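The old seed library in Brerkow is to get a proper home at last, and those of us who have been borrowing from its biscuit tins for years could hardly be more pleased. From December it will have the ground floor of the former Hviid bakery on the market square, with a dry cupboard along the back wall, a long counter and (this was greeted with applause at the supper) a heater that works.

The library began with 22 packets of beans and one of marrow, kept in a hallway by Frida Østergaard, who had more than she could sow and didn't like to see them wasted. You take a packet in spring, you grow what you can, and if the summer is kind you bring some seed back in autumn. There are now around 4000 packets, from the purple climbing bean that half the town seems to grow up its drainpipes to a leek brought over from Ostov in somebody's coat pocket.

"I used to know where everything was, and then one year I found lettuce in the piano stool," Frida told us over coffee. "My family have been very patient, but I think they would like the hall back."

The move has been paid for by the plant sale in May, a good many cake stalls and a gift of 1000 from the Zatik garden club, who have also promised shelves and the loan of a van. Rent is fixed for 5 years. Opening hours will be mornings to begin with, and one evening a month for people who work, though Frida says that anyone who knocks while the light is on will be let in.

There will be a table for the winter workshops too, where you can learn to clean tomato seed, fold a packet that doesn't leak and test whether last year's parsnips are worth bothering with. They mostly aren't, I'm afraid, and mine never have been.

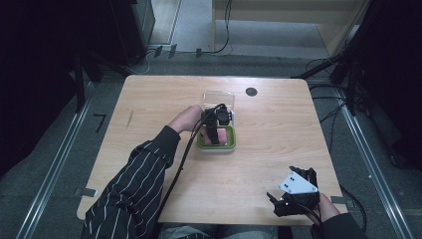

*At the table, with a green-rimmed white tray in the middle.*

Anyone with seed to return is asked to hang on to it until the doors open, and to write the name and the year on the packet, even if you're only guessing at the name. Clean jam jars with lids are very welcome and can be left in Frida's porch any time before six. No more biscuit tins, please, she has plenty.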